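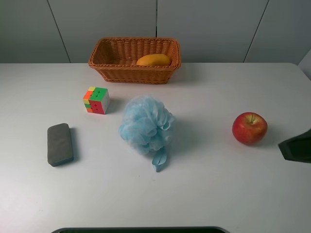
Most people who plant a fruit tree in a cold-winter yard lose it in the second year, and the first winter gets the blame. Rocío Llorente has been growing mangoes, guavas and figs under glass outside Forholm for long enough to disagree. She thinks the damage is done in summer, when the tree is fed too much and pushed into soft growth that can't handle the months that follow. A single ripe mango in a wicker basket looks like a simple thing to ask of a tree. Getting there in a greenhouse took her six years, and most of what she learned was about leaving the plant alone.

Her greenhouse is a plain one, 58 feet long, with a concrete path down the center and raised beds on both sides. She bought it used from a tomato grower and replaced the glass on the north side with insulated panels. "I was losing heat through a wall that gave me almost no light," she says. The change cut her winter heating bill enough that she could keep the mango bed at a steady temperature without running the second heater, except on the worst nights.

## Roots first

The soil in the mango bed is coarse. Llorente mixes composted bark, sharp sand and a little garden loam, and she doesn't add manure. Water runs straight through it. When she started out she used a rich potting mix from a bag, and three young trees rotted at the collar before March.

Farah Lumenta, who runs the small nursery Bernico on the other side of the valley, sees the same thing with the trees she sells. Customers bring back a pot with yellow leaves and tell her they've watered it every day. She tips the plant out on the bench and shows them the roots, which are brown and come away in the hand. A healthy mango root is pale and firm. In winter she waters hers every 19 days, and less if the sky has been gray.

"Put your finger in the pot down to the second knuckle," Lumenta says. "If it's cool and damp down there, go do something else." 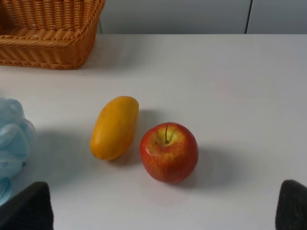
*Woven basket on a white tabletop.*

Pot size matters too. A young tree in a huge container sits in wet soil it can't use. Lumenta moves hers up one size at a time, usually in May, and won't repot anything in flower. She sells a grafted dwarf she calls Moya, which tops out at a little over head height and can live in a half barrel for years. Seedlings grown from a supermarket fruit will make handsome leaves, but they may take eight years to bloom and there's no telling what the fruit will be like.

## Getting fruit to set

Flowers are the easy part. Given a cool, dry spell of several weeks, a mature mango will usually cover itself in them. Llorente drops the night temperature to the low fifties in December and stops feeding altogether. The first flower spikes show in late January. Last year she tagged 259 of them across her trees and kept notes on each one in a school notebook.

Very few turned into fruit. Out of doors, flies do much of the pollinating, and in a closed greenhouse in February there are hardly any. Llorente uses a soft paintbrush around noon, when the air is driest, and runs a small fan to keep mildew off the flowers. She picked 106 mangoes that season – her best crop so far – after thinning the young fruit to one or two on each spike.

Thinning is hard for beginners. Benito Alcaraz, who took over his parents' lemon house and added four mango trees, couldn't bring himself to do it the first time. The branches bent to the ground and two of them split. He now thins when the fruit is the size of an olive and ties the heavier stems to canes.

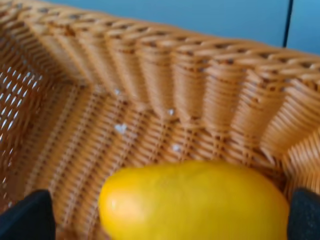 Picking time is a matter of shape more than color. The shoulders of the fruit fill out and rise above the stem, and the skin loses its dull bloom. Alcaraz cuts each one with an inch of stem attached and stands it stem down on a rack for an hour, so the sap drips clear of the skin. The sap can burn, and he wears gloves for the whole job. After that the fruit ripens indoors at room temperature. He keeps it out of the refrigerator until it gives slightly to the thumb.

Pruning comes right after harvest. Llorente takes every branch that fruited back to just above a ring of leaf buds, then gives the trees their first real feed of the year. By September she has stopped again. The new shoots have all fall to harden, and the heater goes back on when the nights drop below fifty.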